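Kirkville furniture bank reopens repair floor with new rules on wood finishes

2024-04-27

The furniture bank at Kirkville has reopened its repair floor after a winter refit and will again accept wooden tables, chairs, bed ends and small cabinets from households in the town and in Praltdale. Donated pieces are checked, repaired where needed and passed on to people setting up a home. The floor had been closed since October.

The refit covered wiring, dust extraction and the sanding area. The old extraction line served four benches and lost suction at the far end when all four were in use. It has been replaced by a line serving six benches, each with its own gate, so that air is drawn only where sanding is under way. Lighting over the benches was changed at the same time. The earlier tubes gave a cool light that made orange and red stains look brown, and several repairs had to be refinished when the color mismatch showed up in daylight.

During the closure the bank went through its stock and recorded the condition of every wooden item in storage. The count came to 237 pieces. Of these, 154 needed work on the surface only, such as water rings, scratches or a worn top coat. Another 79 had loose joints or damaged legs. The remaining four were past repair and have been broken down for parts.

Surface work is therefore the larger share of the load, and the intake rules have been rewritten with that in mind. Items with a sound finish will be cleaned and waxed but no longer stripped. Stripping is reserved for finishes that are flaking, sticky or badly stained. Under the previous practice most tops were taken back to bare wood as a matter of routine, which used more abrasive and more bench time than the result justified.

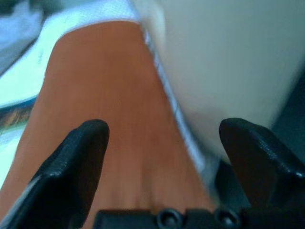 Warm reddish-orange finishes remain the most common type received. They are also the hardest to touch up, as a small patch of new stain tends to dry darker than the area next to it. The bank now tests stain on the underside of a piece, lets it dry overnight and compares it under the new lights before any visible area is treated. If no match can be made, the whole top is done again, or the piece goes out with the mark left in place and noted on its tag.

Rounded edges are treated separately from flat areas. Powered sanders cut through the finish on a curve much faster than on a flat top, and a number of pieces from last year show pale bands where this happened. Edges will be sanded by hand with a folded sheet, along the grain, and stopped as soon as the surface is dull.

Two further changes apply to donors. Loose covers, cushions and other fabric parts should be taken off and bagged before delivery – a bag tied to the leg of the item is enough. Painted furniture is accepted only if the donor can state what paint was used. Pieces with old paint of unknown type will be turned away at the door, as the bank has no means of testing for lead on site.

Size limits are unchanged. Tables must pass through the side entrance without being tilted, and wardrobes are taken only in flat sections with all fittings included. Glass tops should be wrapped and carried in separately. Drawers may be left in place if they are empty and taped shut.

Delivery to households resumes once the first group of repaired items has cleared inspection. That group consists of 25 pieces, mostly side tables and dining chairs, finished on the new benches during a trial run before the reopening. Each has been load checked and left to cure before wrapping. Soft paper is used against fresh finishes, with blankets outside it. Plastic film in direct contact with the wood was dropped after it left marks on several table tops.

The Winstead store, which held the overflow during the refit, will stay in use until its lease ends. Anything waiting for joint repair will be kept there and moved over in small loads, so that the Kirkville racks do not fill up faster than the benches can be cleared. The Lewis collection point stays open for chairs and small items only. Larger pieces left at Lewis will not be moved to Kirkville and must be picked up again by the donor.

Repair floor hours are the same as before the closure. Donors with more than three large items are asked to arrange a drop-off time in advance. A printed list of accepted items and finishes is available at the Kirkville front desk and at the Lewis collection point – the Praltdale notice board still shows last year's version, which will be replaced next week.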